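Human hair topper gone dry and tangly at the back – can I save it?

Posted by Pan in Wigs, Toppers and Extensions

Hello all, first time posting though I've been reading for ages. I bought a Ternis topper in October, the 14 inch one in the dark brown, and for the first few months I was over the moon with it. It's human hair on a silk base with clips, and it cost me just over £300, so I'm really not in a position to shrug and get another!

The trouble is the underneath at the back, where it rubs on my collar. It's gone dry and a bit crunchy, and by teatime it's one big knot. The top and the parting are still lovely. I wear it most days for work (I'm on reception so I do want to look half decent) and I wash it every couple of weeks in the kitchen sink with whatever shampoo I've got in for my own hair.
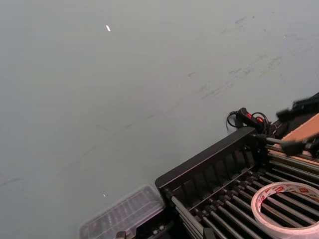 I also blow dry it every time, on the hottest setting, as my own hair takes an age and I suppose I just got into the habit. I've been brushing it with an ordinary round brush. A woman at the hairdresser's told me I should be soaking it in fabric softener overnight, but my cousin says that ruins human hair and is only for the synthetic ones. I've had three goes with a coconut oil mask and now it's dry AND greasy, which I didn't think was possible.

So is there any getting it back, or do I have the bottom chopped off? I'd be sad to lose the length. And if I do have it cut, can any hairdresser do it or does it have to be a wig person? Thanks so much in advance.

Marigold77

Oh you poor thing, I've been there! I had one go exactly like this, and I was sure it was for the bin, and I got nearly another year out of it.

First off, leave the fabric softener alone. Your cousin's half right. People do use it on synthetics, but I wouldn't put it near either kind if it was mine, it leaves a coating and you'll never get it all out. Same with the coconut oil I'm afraid. Your own hair gets a bit of oil from your scalp every day and a topper gets none, so it does need feeding, but it wants a proper conditioner and then a good rinse.

What I'd do is get that oil out before anything else. One wash with a clarifying shampoo, just the one. I use the Kernen one in the 500 ml bottle and it lasts me forever. Lukewarm water, hair hanging straight down, and don't scrub or bunch it up – squeeze the suds down from the top to the ends and rinse the same way. Keep it off the base as much as you can.
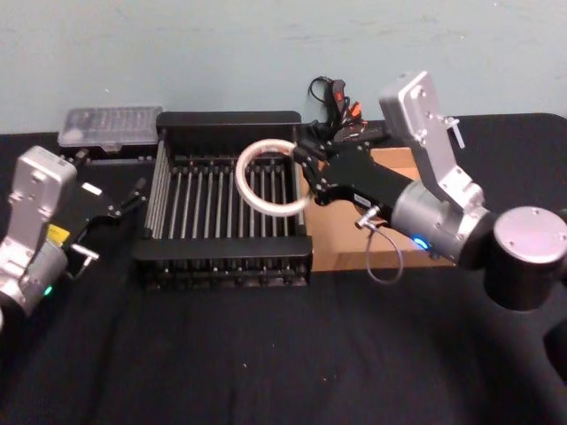
A black dish rack between the two arms

Then loads of conditioner from about ear level down, never on the knots or the base, because that can make the hairs slip out of it. Put it in a bag for half an hour while you have a cuppa. Comb it through with a wide tooth comb while the conditioner's still in, starting at the very ends, holding the hair above where you're combing so you aren't tugging on the base. It's slow! The first time took me a whole film. Rinse, press it in a towel, and let it dry on its own on a stand.

The heat is what's done it, I'd say, along with the collar. I still use a hairdryer on mine but only on cool and only on the front, to get the bend right. A tiny drop of light serum on the ends in the morning and a silky scarf on the coat collar, and you should notice it knots a lot less. Do let us know how you get on. 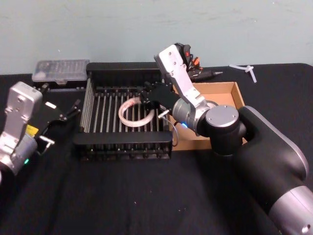

Jingyi Kang

I agree with most of that but I wouldn't get your hopes up too high. A lot of hair gets a silicone coating before it's sold and that's why it feels so gorgeous for the first couple of months. Once that's washed off you see what you've really got. A mask will make it feel nicer until the next wash and then you have to do it again. I've had four now and every one has gone at the nape first.

If it still knots after two good conditioning washes I'd have an inch or so off the back, just the underneath layer. Please don't let them thin it with thinning scissors, as you end up with short bits poking out and they can't grow out like yours would. I went to someone in Vudell who does wigs all day and paid £88 for a cut and a deep condition. An ordinary hairdresser can do a straight trim perfectly well if you ask them to cut it while you've got it on, dry, and take very little at a time. Mine had never done one and she was fine.
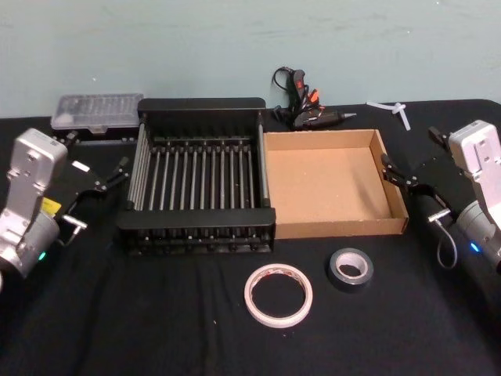
Black cloth on the table, grippers either side

Also wear your hair up or clipped to the side when you've got a coat on. And wash it by how it feels, you may only need to once a month if you don't use much product.

Beryl_in_the_attic

just get a synthetic one for weekdays and keep the good one for best. thats what i do, cant be bothered with all the washing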